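**Resurface the lane or just patch it?**

**petrenko46** · May 28, 2020
Our lane off Durkar, looking down past the house w/ the veranda. 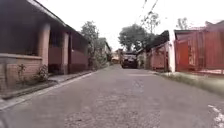
*the lane, brick wall side*

Cracked, patchy. Quote is 400 a household. Worth it?

**mestham_flo**
No. Patch it. Cracks are slight, cars get by fine.

**Aurelio C**
Disagree. Patched ours in December, had to redo it 2 months later. Do it propperly

**mestham_flo**
Whose patch mix tho? Cheap stuff never holds

**petrenko46**
Road paint's faded too. Will ask if thats in the quote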